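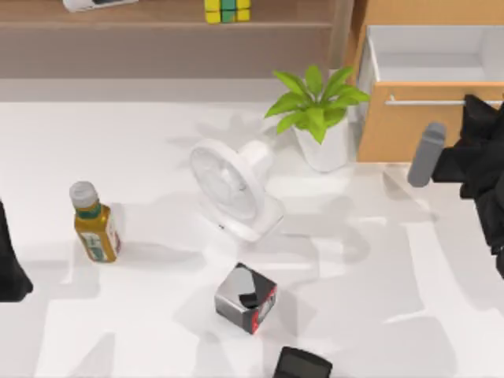 Arnulfo Mamani wants the swap to start at noon next time, so people coming off the early shift can get a look in before the good stuff goes. I'm with him on that one! By the time I rolled up to the Fustlow household swap this September, there had been a line outside for a while, and I'd gotten up early on purpose (well, early for me).

If you haven't been, it works like this. You bring things you don't want anymore, you drop them off at the old Widmer building, and you go home with things somebody else didn't want anymore. No money changes hands. It's the third one the town has held and easily the busiest, with the line going all the way back to the bakery on the corner. I brought three lamps and a bread machine and came home with a puzzle, a soup pot and a chair I have no room for. 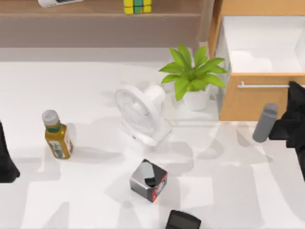

The big change this year was the limit of four items per household, which got some grumbling at the door. I kind of like it, though. Last year a couple of people filled a whole van before I'd even found parking, and it took the fun out of it. There was also a repair corner for the first time, and I waited there so long with my toaster that I made two new friends.

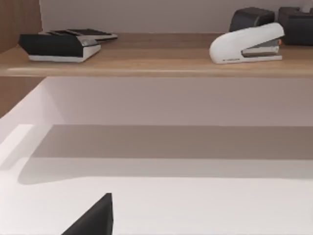 Four is too few if you have kids, one mom told me on the way out, and she'd like to see the limit go by family size. The town says it'll look at that before the spring swap. Drop-off for that one will be at Widmer again, side door, and please tape your cords down!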